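Otia Sorting and Packing Room, Gondcombe
Progress report to the Trastico fund, second period
Prepared by Godelieve Dewulf, with notes from Rok Vlachou
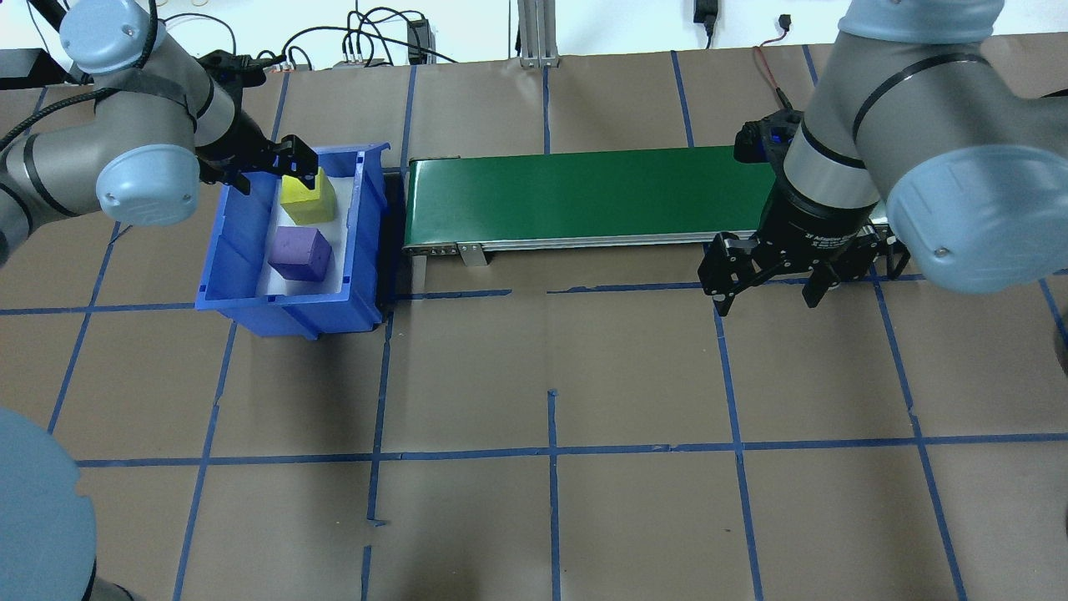 The report covers the months up to the end of October. It follows the headings in the grant agreement: the room, the table layout, materials, people, spending, problems, and what we plan for the next period. The first report described the move into the Gondcombe unit, so that is not repeated.

1. The room

The unit is now in daily use. The landlord finished the rewiring in the second week of the period, and the outstanding sockets on the long wall were signed off soon after. The walls have been painted white. The heating is still controlled from the neighbouring unit and comes on at 8.30 in the morning, which is late for the early shift. Boris Karagiannis has written to the landlord twice and has been promised a separate thermostat.

The floor by the loading door was uneven and has been levelled. We lost four working days to this, and the paint store had to be emptied into the corridor while it was done.

2. Table layout

In the first report we said that the work table would be covered and marked out in squares. It has been done with brown paper and blue painter's tape. We had considered a printed mat, but the quote from Softić came in well above the line in the budget, and paper can be replaced in a morning. Some of the tape strips do not line up exactly and in places they overlap. Jocelyn Macaraeg will relay them when the paper is next changed. The squares are large enough for the purpose and we do not intend to make them smaller.

The green conveyor belt runs across the table, with the blue plastic bin to the left of it. We tried the bin at the other end in the first weeks and moved it back, as it was too close to the door and was knocked twice. The bin has a white liner, which can be lifted out and changed when it gets dusty. The sloped front of the bin was the main reason for choosing this model over the straight-sided one in the original list.

The cables on the wall behind the table need tidying. They are safe and have been tested, but they hang in loops and collect dust. A length of trunking has been ordered.

3. Materials

Sorting is being done with foam cubes, among them yellow and purple ones. Foam was agreed with the fund at the start because it is light, cheap and does not mark the belt. The stock at the end of the period is as follows.

Cubes received from Softić: 3,541
Cubes rejected on arrival (torn, or wrong size): 37
Cubes lost or worn out in use: 7
Cubes in stock: 3,497

The rejected cubes were credited on the next invoice. Rok Vlachou checks each delivery against the note before it is put away, and this has saved some argument with the supplier. The yellow cubes are slightly softer than those in the trial pack. It has made no difference to the sorting so far, but we have asked Softić to tell us in advance if they change the foam again.

4. Sorting runs

We completed 439 sorting runs in the period. A run starts with the cubes set out and ends when they have all been placed and checked. Each one is entered on a paper sheet and typed up by Jocelyn at the end of the shift. The early sheets had no space for comments, so remarks were written in the margins and some could not be read later. The sheet was redrawn in the third week.

Most of the runs used two colours. Runs with more colours take longer to set out, and we have kept them for afternoons, when two people are in the room.

5. People

Krešimir Todorova joined us at the beginning of the period and works on the table four mornings a week. Jocelyn has moved from setting out to record keeping, at her own request. Boris continues to look after the building and purchasing. There have been no accidents. One cut finger, from a packing knife, was entered in the book.

The short training session planned for the summer did not take place. It will be combined with the one due in the next period.

6. Spending

Spending is within the grant. The paint and floor work cost more than expected, and the table coverings cost a good deal less. With the fund's agreement we would like to move the remainder of the mat budget to storage shelving. A revised table is attached to the covering letter.

7. Problems

The main difficulty has been storage. The cubes take up far more room than their weight suggests, and the sacks are stacked in the corridor. The fire officer asked us to keep one side clear, which we have done, but it means carrying sacks round through the yard.

Deliveries were late on three occasions. Softić has changed its carrier and the last two have come on time.

8. Next period

We will change the paper on the table and relay the tape. The trunking will be fitted on the back wall. If the transfer in section 6 is approved, shelving will be ordered straight away and the corridor cleared. We also want to try a second bin beside the present one so that each colour can have its own place, and Krešimir is drawing up a plan for the space it would need.

Questions on the figures should go to Godelieve Dewulf at the Gondcombe office. Boris can arrange a visit to the room on any working morning after nine.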